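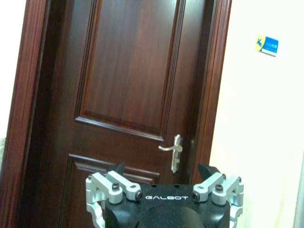 Cuaderno de taller, diciembre de 2020
Barniz de muñequilla, segunda tanda de pruebas

Retomo el cuaderno donde lo dejé en agosto, es decir, en una página con una mancha de café y la frase «comprar alcohol». Compré alcohol. El resto del plan de agosto no se entiende, así que empiezo de nuevo.

Lo que quiero saber: si la goma laca que disolvemos nosotros aguanta mejor que la ya preparada de Puvex sobre madera teñida oscura, y cuánto tarda cada una en dejarse lijar sin hacer bolitas. En agosto todo secaba en un suspiro y sacamos conclusiones muy optimistas. Ahora el taller está a la temperatura de una iglesia de pueblo y las conclusiones de agosto se han ido por donde vinieron.

Preparación de la goma laca

Pesé 200 gramos de escamas rubias de Rostska en el bote grande y las cubrí con un litro de alcohol. Las escamas llegaron en una bolsa que ponía «sin cera». Algo de cera tienen. Al segundo día había un poso lechoso en el fondo, de un dedo. Lo filtré con una media vieja y luego con papel de café, que se atasca a la tercera cucharada y obliga a uno a replantearse la vida. Al final decanté la parte clara y dejé el resto para sellar traseras de cajón, donde no mira ni el cliente más desconfiado.

Nota para quien use el bote: agitarlo cada vez que se pase por delante. Si se deja quieto toda la noche, las escamas forman una torta en el fondo con la consistencia del turrón duro. Lo sé porque la he tenido que romper con una varilla de vidrio, y ahora tenemos dos trozos de varilla.

Probetas

Tableros sobrantes del armario, cepillados y lijados hasta grano 240. Bueno, hasta 220, que el 240 se acabó y el que lo acabó no lo apuntó en la pizarra. Teñidos con anilina al agua, color caoba viejo, lote 873. El lote anterior, el 502, tiraba más al rojo. Puestos uno al lado del otro no se parecen en nada, aunque la etiqueta sea idéntica hasta en la errata. Conclusión provisional: mezclar siempre todo el tinte de un encargo en un solo cubo antes de empezar. Esto ya lo escribí el año pasado, en mayúsculas y subrayado. Lo repito en minúsculas por si así entra.

Con la anilina al agua se levanta el repelo. Mojé las probetas antes, dejé secar, lijé en suave y teñí después. Una se quedó sin mojar por despiste y parece un melocotón. La conservo como testigo y no como prueba de nada.

Aplicación

Muñequilla de lana dentro de algodón lavado muchas veces. El algodón nuevo suelta pelusa y la pelusa se queda en el barniz para siempre, como los insectos en el ámbar pero con menos interés científico.

Primera sesión: tres pasadas a favor de la veta, sin aceite. Las probetas con goma laca propia quedaron parejas. Las de Puvex, algo más gordas en los cantos, culpa mía, cargué demasiado la muñeca y llegué al borde frenando. Hay que entrar y salir como un avión que se arrepiente de aterrizar.

Segunda sesión, al día siguiente: ochos y círculos con una gota de aceite. Aquí se complicó. La de Puvex empezó a agarrar enseguida. Insistí una pasada más de la cuenta – la pasada de más es la única constante de este cuaderno – y arranqué un trozo del tamaño de una moneda. Lo dejé endurecer, lijé con 320 y volví a cubrir. Se nota si se busca. Yo lo busco.

Tercera sesión: la propia, bien. Brillo alto, sin velos. En una esquina apareció una nube blanquecina que atribuyo a la humedad y no a mi carácter. Pasé la muñequilla casi seca con alcohol y se fue. Volvió por la tarde. Se fue otra vez al acercar la estufa, a una distancia que no pienso poner por escrito.

Tiempos

La propia se deja lijar a las cuatro horas con la estufa encendida. La de Puvex pide hasta la mañana siguiente, y aun así emboza el papel en las zonas gruesas. Sin estufa no hice medida de la propia porque me fui a casa, y cuando volví ya estaba dura. Repetir con alguien que no tenga casa.

Pega de la cera

Probé encima la cera en pasta de Drutetti, lata 238, que es la que queda abierta. Sobre la goma laca propia sube el tono medio punto y mata un poco el brillo, cosa que agradezco, porque el espejo completo enseña cada raya. Sobre la de Puvex hace aguas. No sé si es la cera o que la película seguía tierna. Sospecho lo segundo y escribo lo primero, que me sale más barato de corregir.

La cera de Poon huele mejor y no sirve para nada. Usarla en los cajones.

Pendiente

Repetir la prueba de la mancha de vaso, con agua y con vino. La última vez el vino desapareció antes de la prueba.

Pedir papel de 240 y apuntarlo.

Etiquetar los botes con fecha de disolución. Hay uno en el estante de arriba sin nombre, de color miel, que no seca nunca. Podría ser goma laca caducada. También podría ser miel.

Probar disolución más ligera para las primeras manos sobre molduras, que en los rincones la mezcla actual se acumula y deja lágrimas. Pincel plano, poco cargado, y descargar antes en el borde del bote.

Dejo las probetas en la balda junto a la ventana, numeradas por detrás con lápiz. No apilarlas. La 4 y la 5 ya son una sola pieza.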